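Gripper Comparison Group — Minutes of the September Meeting

Held in the back half of the workshop, start 4:10 p.m. Everyone who had said they would come came, and two people who had not said so came as well and were very welcome. The kettle was on before we began, so the first item ran long.

1. Minutes of the last meeting

Agreed, with one correction. The Avari fingers were listed as the short set and should have been listed as the long tapered set. Apologies to whoever had already written to Evudska asking for spares on the strength of it.

2. Progress on the cloth trials

The bulk of the meeting went here, and rightly so, as it has been a busy few weeks. The total now stands at 1,554 logged grasps, of which 546 were made with both arms working together on the same piece and the rest with one. We had set ourselves 1,000 before we would allow anyone to start having opinions, so the meeting was at last free to have them, and did.

The corner setup, with the panels on their rails, the ottoman on one side and the basket on the floor, was generally liked. It is a good deal fussier than the open table, and several members said it had taught them more in one afternoon than the table had all summer. The wrist camera was discussed first. With the fingers closed it loses a large slice of the middle of its view, and the basket and the red cloth end up on opposite sides of the gripper.

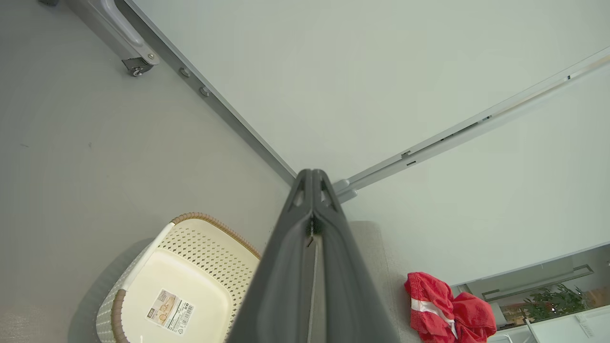
It was felt that tilting the camera a little further out would help, though the member who built the present mount pointed out, very patiently, that we tried a steeper tilt in the spring and lost sight of the fingertips. Agreed to print one mount at an angle between the two and run it for a full session before anyone argues further. There was also a reminder to look between the fingers and clean them before each session, and a small brush will be kept with the Skosteo controller box for the purpose.

3. Avari fingers against the Chettiar pads

A long and friendly discussion. The Avari fingers come to a point and get under a fold nicely, even when the cloth is lying flat on something soft. The Chettiar pads are wider and hold better once they have hold, but they need a proper heap of fabric to start with and tend to push a flat piece along in front of them. Those who had driven both said they would happily use the Avari for picking up and the Chettiar for carrying, if only we could have both on one wrist, and a sketch was passed around to that effect. The sketch was admired. It would need another motor, and we do not have another motor.

For two-handed work the group leaned toward the Avari. When both grippers take hold of the same bunch, narrow fingers leave more room between the hands, and the operator can still see some cloth from the head camera.

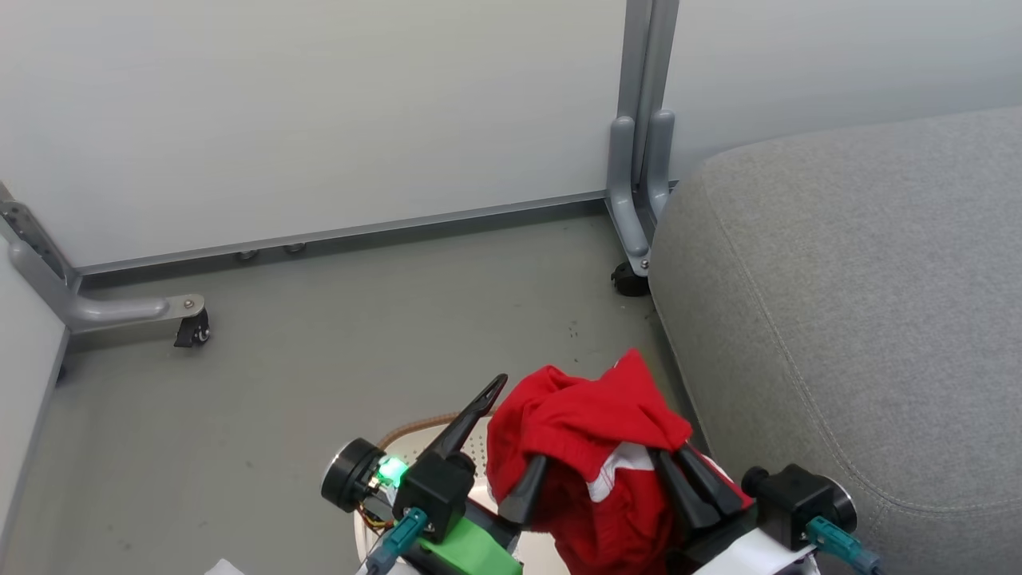
Cable routing came up next, as it always does. One member would like every lead clipped back along the arm before the next session, another would like some slack left at the wrist, and after a while it was noticed that these two wishes can both be granted. Clips to be ordered, a bag of 17 being the smallest the supplier sells.

4. Controllers

The Skosteo has behaved well since the update. There is still a slight lag on the left side when both grippers close at once — noticeable, though nobody has dropped anything they could fairly blame on it. The older Evudska controller will stay on the shelf as a fallback until we have the lag measured properly. Two members offered to do this together and will bring a plot.

5. Any other business

Please put the log sheets back in the green folder. Please write the finger type at the top of each sheet, even if it has not changed from the last one.

A request was made for a second color of cloth, so that we know the results are not special to red. Members are invited to bring old T-shirts, washed.

Actions: print the in-between camera mount; order clips; measure the left-side lag; write to Avari about a softer tip; bring T-shirts.

Meeting closed at 6:25 p.m., with several people staying on to try the pads once more.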